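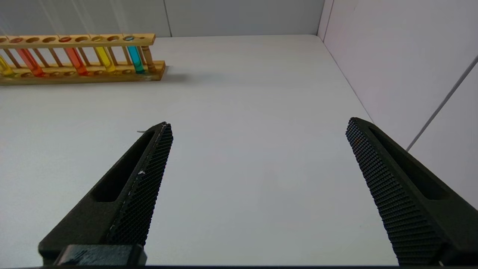 Colored water in a test tube rack: setup, filling, cleanup

Quick one today. People keep asking how I set up the color tubes for the mixing table so I'm writing it down once and linking to it from now on. Posted 19 Feb 2019, will fix mistakes when I spot them.

Cheap, fast, looks great on a white table. Fill time is maybe ten minutes once you've got the hang of it. First go will be longer.

What you need

Wooden test tube rack, the kind with a row of holes on top and shallow dips in the base board
Glass test tubes, round bottoms
Food coloring: red, yellow, blue, green
A jug that holds 1000 ml
Small funnel or a dropper. I like the dropper
Cups for mixing, one per color
Paper towels. More than you think

My rack is from Petstead, the tubes came out of a Plillden box I've had forever. Any brand works as long as the tubes fit the holes. Check that before you buy! Too skinny and they lean, too fat and they won't go through at all.

Mix the colors first

Do all of this in the cups, not in the tubes. Stirring in a tube is miserable.

Fill the jug from the tap and pour some into each cup. Then:

Yellow: easy. Few drops, stir, done. Hard to overdo.

Red: go slow. Too much and it looks almost black in a cup and you lose the glow. Stop early, hold it up to a window, add one more drop if it's weak.

Orange-red: start with yellow, then add red a drop at a time. Never the other way around or you'll use up half the bottle of yellow trying to pull it back. If you want it to read as different from the red, keep it lighter.

Teal: blue plus a tiny bit of green. One drop green to start. This is the one everybody likes best.

Let the cups sit a minute so the bubbles clear.

Filling

1. Tubes in the rack first, empty. Push each one down gently till the bottom finds its dip in the base.

2. Rack on paper towels. Not on the bare table, food coloring gets into everything and raw wood drinks it up.

3. Dropper in, fill slowly. Stop a bit below the rail. You want the color showing in the gap between the top rail and the base, thats the part people see. Higher than that is just spill risk.

4. Rinse the dropper between colors. Light to dark saves rinsing, so yellow, then teal, then the reds.

5. Wipe the rims. Drips run down the outside and stain the holes.

Placing them in the rack

Don't fill every hole. I know it's tempting. A few gaps make each color stand out, and little hands need room to grab one without knocking the next one.

My order is reds first, then yellow, then teal down at the end by the post. Yellow next to teal really pops. Two reds with some space between, so you can see they aren't the same.

Now pull the towels out and move the rack where you want it. Both hands, one at each end, lift from the base board. NOT the top rail.
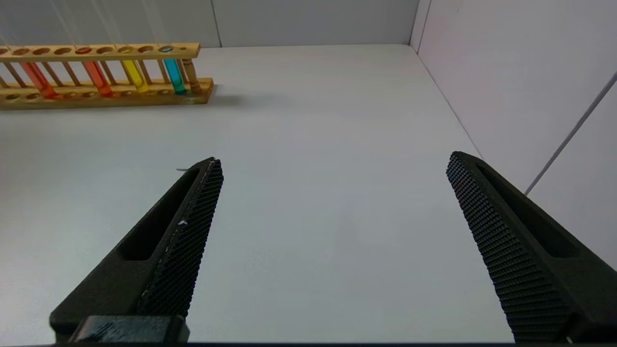 Picking a spot

White table if you have one. Plain wall behind. Colored tablecloths kill the teal completley. Window light from the side is nice, direct sun fades the colors over a few days.

Set the rack back from the front edge and leave clear table in front for cups and trays.

Cleanup

Same day if you can. Pour out, rinse with warm water, bottle brush for the bottoms. Stand tubes upside down in a cup lined with towel. Leave the rack out to air, don't soak it, the dowels can swell and loosen.

Stain on the wood? Damp cloth with a little baking soda, rub lightly. Gets most of it.

Leftover color keeps in the fridge in a lidded jar, label it so no one drinks it. I toss mine after a week.

Next up: layering with sugar water, when I get to it.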